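Section 6: Setting Up Your Grimshaw Oval Table

Before you start

Your Grimshaw arrives in two cartons, both labeled "1 of 2" in our older stock. The top is in the flat one. Lay it face down on a rug or a folded blanket and leave it there until step 5, however much you want to admire it.

You will need the hex key from the hardware bag and a second person. Power drivers are fast, strong and the main reason we sell replacement leg plates.

Putting it together

1. Count the bolts. There should be 14. If there are fewer, check the bottom of the bag, then the carton, then the dog.

2. Set each leg against its plate with the stamped letter facing inward. Legs A and C look the same and are not.

3. Thread all the bolts by hand before tightening any of them. A bolt that fights you is going in crooked. Back it out and try again.

4. Tighten in a crisscross pattern, a little at a time. Stop when the bolt is snug.

5. With your helper, lift the table by the apron and turn it over.

Caution: Do not roll the table over on its legs. It weighs 50 kilograms and will go where it likes.

6. Press down on each end. If the table rocks, turn the leveling feet until it stops, or until you have proved the floor is the problem.

Living with the finish

The top is sealed with Flerby hard oil and needs 11 days in the room before it sees anything hot or wet. Dry things are fine from the first evening. Use pads or a liner under anything rough, and lift things when you move them - a slow drag leaves a longer scratch than a fast one, but both are scratches.
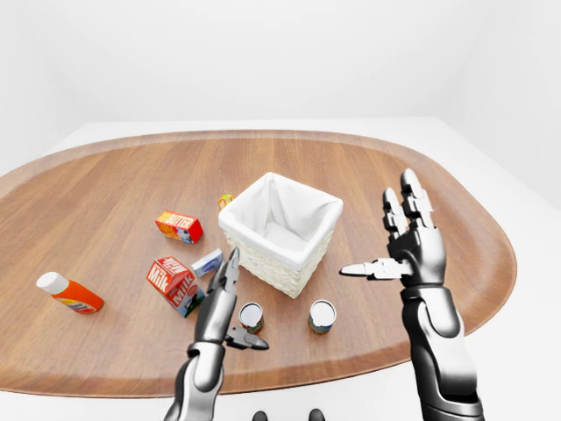 Cleaning and re-oiling

Wipe along the grain with a damp cloth, then a dry one. Skip spray polish, which leaves a film that smells of lemons and collects crumbs.

Re-oil every 6 months, or when water stops beading. One thin coat is enough. Two thick coats will stay sticky until November.

Note: Extension leaves from the Stolow range do not fit the Grimshaw. The pins line up almost perfectly, and we are sorry about that.

For spare bolts and feet, see Section 9.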